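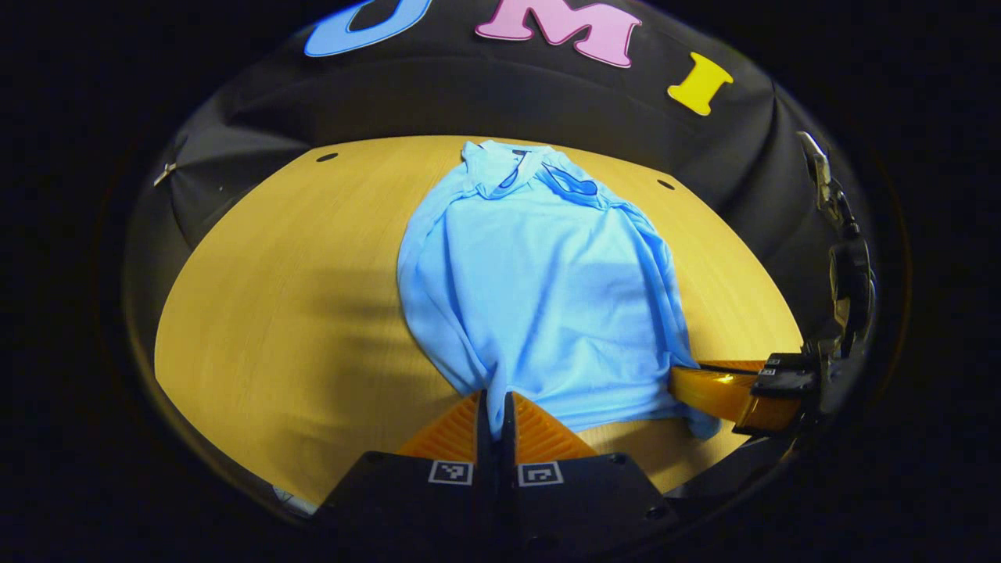

Ticket 80-17: Embroidery file drops the second color on staff polos
Product: Rullix stitch software, desktop version
Opened by: Gülizar Akgül, Prernwood Garden Center
Status: Solved, kept open for one follow-up

First message

Hello there, and thank you in advance for reading all of this. I do the staff shirts for our garden center, which started as a favor one February and has somehow become part of my job. We have light blue polos for the floor staff, and each one gets the Prernwood leaf on the chest with the name of the department under it. The leaf is dark green and the lettering is white. It's a small design and the machine has never minded it.

Since I moved everything over to the new office computer, the machine stitches the leaf beautifully and then simply carries on into the lettering in the same green. It doesn't stop, it doesn't beep, it doesn't ask me to change the thread. On screen the letters are white, as they should be. I've opened the file, saved it again under a new name, restarted both the computer and the machine, and tried another USB stick in case the first one was tired. Same result each time. I have 19 shirts to finish and I would dearly love not to sit there with my finger over the stop button for every one of them.

The machine is a Bellamy single-needle, the older model with the gray screen. I'm happy to send the file if that helps.

Reply from support

Hi Gülizar, thanks for such a clear write-up, it saves us both a lot of back and forth. Please do send the file. While we look, could you check two things for us?

1. In Rullix, open the design and look at the color list on the right side. Do you see one line or two?
2. On the Bellamy, after loading the design and before pressing start, does the screen say 1 color or 2?

Second message

Good morning! Two lines in Rullix, green first and then white. The Bellamy says 1 color. I don't know how I never noticed that number before, as it's right there next to the stitch count, but I suppose I had no reason to look at it while things were going well.

I've attached the file, plus an old one from before the move (the "Houseplants" version). The old one still says 2 colors on the machine and stops where it should, so I don't believe the machine is to blame.

Reply from support

That old file was very useful, thank you. Your new file has the color change in it, but it was exported with "Join matching blocks" turned on, and the thread list was set to Skamura. The Skamura list that comes with a fresh install is empty until you download the colors. With an empty list, the export gives both blocks the same blank thread number, decides they match, and joins them. The screen preview uses its own colors, so it looks perfectly fine.

Please try this:

1. Go to Settings, then Threads, and press Download next to Skamura.
2. Close the program and open it again.
3. Open your original working file, the one you edit, and leave the exported one alone.
4. Click each color in the list and pick the thread again, even if it already looks right.
5. In the Export window, untick "Join matching blocks."
6. Export to the stick and check that the Bellamy says 2 colors before you start.

Third message

It works! I followed the steps with a cup of tea beside me and got stuck only at step 4, where I clicked the color itself and nothing happened. You have to click the little square to the left of the name — perhaps you could add that for the next person. The machine now says 2 colors, stops after the leaf, beeps at me like an old friend, and waits for the white.

I ran it on a scrap first and then on a real shirt, and both came out well. The lettering is crisp, even the small "g" in "Bedding," which used to close up on me a bit.

One small question remains. I have 9 other department files, all exported after the move. Do I have to redo the thread choice in every one, or is there some way to do them together?

Reply from support

So glad to hear it, and good point about the little square. We've added it to the help page. For the other files, open them all at once, then choose Edit, Replace Thread List, and tick "Apply to all open designs." You'll still need to export each one separately. I'll leave the ticket open until you've had a chance to try it.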